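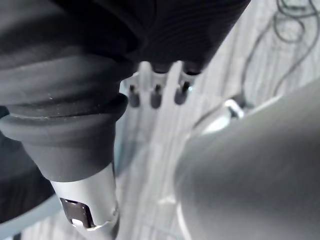 The paper said 2085 trials and a success rate that made her read the line again. She had come up to Fonbridge on the early train to see it for herself, because Ridgeway was paying for the next stage and somebody at Ridgeway had to sign.

"It learns from its own mistakes," said the young man from Fudix. He had said it on the stairs as well.

"What counts as a success?"

He scrolled. "Garment off the chair, held clear of the floor."

"For how long?"

"Two seconds."

She wrote down the 2 and underlined it. Her mother could drop a coat in three. 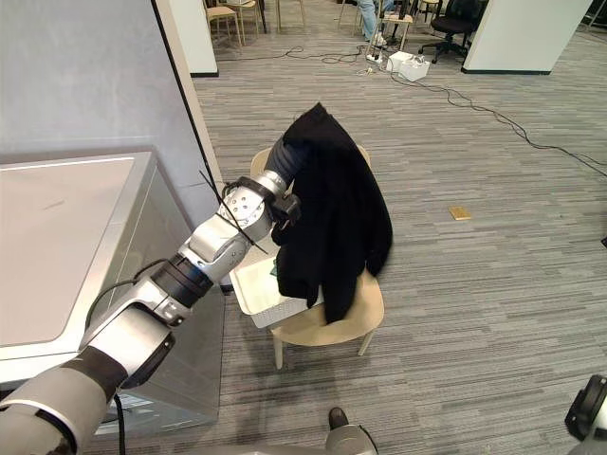

The arm with the black garment, Fonbridge.

"And these trials, they were all done in this room?"

"Most of them. 216 were at Mirham."

"How did it do at Mirham?"

He looked at the arm as if it might like to take that one. "Mirham's in the appendix," he said.

She had read the appendix. It had a graph in it with no numbers up the side.

"Same chair?" she asked.

"Same type of chair."

"Then I'd like to see it with a different one."

He went off to ask about chairs. She sat down to wait, turned back to the first page of the paper and put a small question mark beside the title.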